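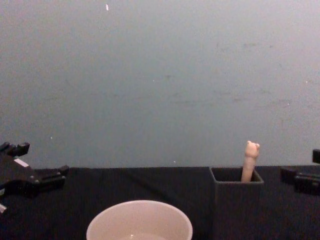

Scuffs on a gray wall, and what I do about them

I painted the wall behind my worktable flat gray because I thought gray would hide everything. It doesn't! Flat paint grabs every smudge going, and mine gets them mostly along the stretch where things get shoved back against it.

First thing, dust it. I skipped this for years and just rubbed the dust in deeper, so now I go over the whole wall with a dry microfiber cloth, top to bottom. Then a bowl of warm water with two drops of dish soap (really, two – more than that leaves a shine when it dries). Wring the sponge out until it stops dripping and dab. If you scrub flat paint you get a polished patch that catches the light, and that looks worse than the smudge did.

For dark streaks I use a melamine sponge, barely damp, and try it down low first where the table hides it. My neighbor Viorica Sârbu swears by a paste of baking soda, but it took the color off a spot in my hallway, so I'm out on that one.

Little white specks are usually chips where the primer shows through. I keep leftover paint in a baby food jar and touch them in with a cotton swab. Just the speck! A brush makes a blob four times the size. Stir the jar well before you start, and let it dry overnight before you decide the color is wrong.

Black cloth on the table

I love a black cloth on a work surface, small pale parts are so easy to find on it. The price is lint. A lint roller does fine for the middle, and a slightly damp rubber glove is better for the edges. Creases I steam out right on the table, with a towel folded underneath, since mine has a finish that clouds up with heat. Wash it inside out and cold, and keep it away from towels in the dryer.

I also keep an open square box on there for odds and ends. It gets emptied when I can't see the bottom anymore, so mostly in June when I do the windows too.

Updated 19 Dec 2022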